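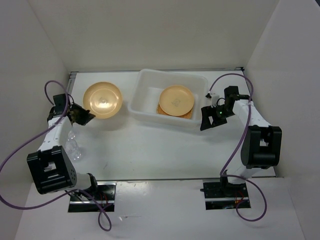 **Ticket 872 – Invoice PDFs missing or blank after Nullus update**

Status: Closed
Priority: Medium
Opened by: Riet De Bruijn, accounts
Assigned to: Ayodele Afolabi
Affects: Nullus billing server, Hurkance print queue, customer portal

**Original report (Riet)**

Since the update last night, some invoices go out with a blank second page and some don't attach at all. The customer gets the email text but no PDF. I first saw it when Ozoliņš called to ask where their December invoice was. In Nullus it shows as "Sent" with a green check. I resent it by hand and it came through the second time, but with page 2 empty.

I need to know which customers didn't get theirs. The month-end run is due to go out tomorrow and I would rather not send it like this.

**9:10 – Ayodele**

Picked this up. Pulled the mail log for last night's batch. The batch had 403 invoices. The mail server accepted all of them, so the "Sent" status is correct as far as it goes. Nullus only checks that the message was accepted. It doesn't check that there was an attachment.

Riet, please hold off on resending anything by hand for now. Each resend makes a new PDF and writes over the old one, and I want to look at the bad ones first.

**9:25 – Riet**

Okay. I had already resent three before I read this: Ozoliņš, Okton, and one of the small accounts. Sorry.

**9:40 – Ayodele**

No problem, there are plenty left. Sorted the outgoing messages by size. A normal invoice email is well over 100 KB because of the logo. 13 of them are under 10 KB, so those are the ones with no attachment. List is attached to the ticket. Ozoliņš is on it. Okton is not, so they should have had a PDF the first time.

**9:55 – Riet**

Okton did get one. Theirs was the blank page problem. I mixed the two up.

**10:20 – Ayodele**

Treating these as two separate faults until I know better.

Missing attachments: all 13 have this in the Hurkance log:

```
render: job timed out after 300 s
render: output not found, continuing
```

Hurkance makes the PDF and hands it back to Nullus. If the job times out, Nullus carries on and sends the email anyway. The old version stopped and put the invoice in the error folder. I looked in the release notes and there is a new setting, "Continue on render failure", which is on by default after the update.

Blank second page: nothing in the log. The files open fine and the page count is right.

**10:45 – Ayodele**

Turned off "Continue on render failure". Sent a test invoice to my own address with the template renamed so it would fail. It went to the error folder and no email was sent. Template name put back.

That stops empty emails going out. It doesn't explain the timeouts.

**11:30 – Ayodele**

Things I have tried on the timeouts:

- Restarted the Hurkance service. No change.
- Checked disk space on the server. Plenty free.
- Ran one of the failed invoices by itself. It finished in a few seconds.
- Ran the same invoice along with a batch of others. Timed out.

So it's load and not the invoice. Before the update Hurkance ran four jobs at once. The config file now says one. The installer replaced our copy with the default and saved the old one as `render.conf.old`.

**11:50 – Riet**

Could the same thing be behind the blank pages? Every one I've found has a long item list. Single-page invoices look fine. On the blank ones you can select text on page 2 with the mouse, even though there's nothing to see.

**12:05 – Ayodele**

That helps a lot. If the text can be selected then it's there, it just isn't being drawn. Compared the old and new config files line by line. Apart from the job count, the font folder path is gone. Page 1 of our template uses a built-in font for the address block and the table. The continuation page uses the company font, which Hurkance can no longer find. It should fall back to another font and it doesn't – I will report that to the vendor separately.

**12:15 – Ayodele**

Changes made:

1. Stopped Hurkance.
2. Saved the new config as `render.conf.new`.
3. Put the job count back to four and added the font folder line from the old file.
4. Started Hurkance and cleared the font cache.
5. Left "Continue on render failure" off in Nullus.

I didn't copy the old file back whole. The new version has two log settings the old one lacks and it complains at startup without them.

**1:40 – Ayodele**

Reran the full batch with email turned off. All 403 made a PDF, no timeouts. Opened a handful of the longer ones and page 2 is there. Riet, can you check the totals on a few before we send anything to customers?

**2:30 – Riet**

Checked Okton, Ozoliņš and the longest one I could find, which runs to six pages. Totals match the ledger and the page footers carry over properly. The invoice date on the reruns is today's, though. It needs to be the original date or the payment terms shift.

**2:45 – Ayodele**

Right, the rerun uses the current date unless you tick "Keep document date". Ticked it and ran them again. Dates are correct now.

**3:20 – Riet**

Dates are good. I sent the missing ones with a short note asking people to use this copy. For the blank page ones I sent a corrected copy only to customers with more than one page. The portal shows the new versions too, once you refresh.

**Next morning, 8:35 – Riet**

Month-end run went out. Error folder is empty. Ozoliņš confirmed they have theirs. Fine to close from my side.

**8:50 – Ayodele**

Closing. Still open elsewhere:

- Vendor report on the font fallback, sent with one sample PDF.
- Update checklist now has a step to compare `render.conf` with the saved copy before restarting the service.
- Asked for a daily alert on any invoice email under 10 KB. Logged as its own request.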